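8 Jun 2023 - Zelle Plinitz, Plattenausbau

Wieder ein Tag, an dem der Greifer recht hatte und die Software beleidigt war. Zweiter Fehlerbericht zum selben Thema, diesmal hoffentlich mit Ursache.
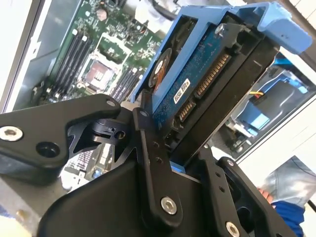 Aus Sernden kam auf den ersten Bericht prompt die Rückfrage, warum wir die Kraftgrenze nicht einfach höher setzen, dann sei das Problem doch weg. Stimmt. Die Stecker wären dann auch weg.

Also der Reihe nach. Aufgabe wie gehabt: Festplatte samt Kunststoffrahmen aus dem Schacht ziehen, frei halten, ablegen. Im Lauf von heute Vormittag Abbruch mit Schutzhalt, und zwar mit der Platte zwischen den Fingern. Meldung am Panel: "Objekt verloren". Das Objekt hing währenddessen gut sichtbar im Greifer und ließ sich von der Meldung nicht beeindrucken.

Was die Steuerung danach macht, ist der eigentliche Grund für diesen Eintrag. Bei "Objekt verloren" öffnet sie die Finger zur Sicherheit, damit beim nächsten Versuch nichts klemmt. Irgendwer fand das mal logisch (ich, laut Versionsverlauf). Eine Platte, die angeblich nicht da ist, fällt dann ganz real auf ein Mainboard. Beim ersten Vorfall ist genau das passiert, das Board liegt seitdem in der Kiste mit den Anschauungsobjekten. Heute kam der Halt vor dem Öffnen, weil ich den Schritt auf Handfreigabe gestellt hatte.

**Ursache, soweit ich sie habe**

Die Greifüberwachung vergleicht die Fingerweite mit einem Sollfenster. Der Rahmen sitzt nach dem Ziehen schräg zwischen den Fingern, und schräg gegriffen ist er eben nicht so breit wie im Datenblatt. Im Log liegt die Weite 2 mm neben dem Fenster. Motorstrom dagegen völlig normal, also Last vorhanden. Zwei Signale widersprechen sich, und der Code glaubt grundsätzlich dem pessimistischeren. Das hat er von mir.

Verdacht Nummer zwei war die Mechanik. Schrauben an den Gelenken nachgezogen, keine war lose. Spiel in den Hebeln von Hand geprüft, unauffällig. Den Potgieter-Adapter habe ich ebenfalls verdächtigt, aus Gewohnheit, und muss mich diesmal bei ihm entschuldigen.

**Geändert**

- "Objekt verloren" nur noch, wenn Weite UND Strom dafür sprechen. Bei Widerspruch: Halt, Finger bleiben zu, Mensch entscheidet.
- Automatisches Öffnen über dem offenen Gehäuse gestrichen. Öffnen nur noch über der Ablage.
- Geschwindigkeit beim Ziehen auf 70 % runter. Kostet Takt, den in Stundgate bestimmt jemand vermissen wird.
- Kraftgrenze bleibt. Siehe oben.

Sicherheitsnotiz, etwas weniger lustig: Beim Schutzhalt ist der Reflex, hinzulangen und die Platte zu retten. Bitte lassen. Solange die Freigabe noch ansteht, kann jemand am Panel quittieren, und dann gehen die Finger auf oder zu, je nachdem, was die Steuerung gerade glaubt. Erst Not-Halt, dann Hand. Die Reihenfolge steht jetzt auch auf dem Zettel am Panel, unter dem Zettel, dass man keine Zettel ans Panel klebt.

**Offen**

Dauerlauf mit 100 Zügen, davor traue ich der Sache nicht. Der alte Zähler stand vor dem ersten Vorfall bei 3.000 ohne Fehler, was im Nachhinein mehr über den Zähler sagt als über die Zelle - er hat Abbrüche nach dem Greifen als Erfolg verbucht. Zähler also auch noch reparieren.

Sernden bekommt Log und Änderungsliste, Stundgate die neue Taktzeit. Schräggriff selbst ist damit nicht behoben, nur ungefährlicher. Fingerbacken mit Anschlag wären der richtige Weg, frühestens im Juli.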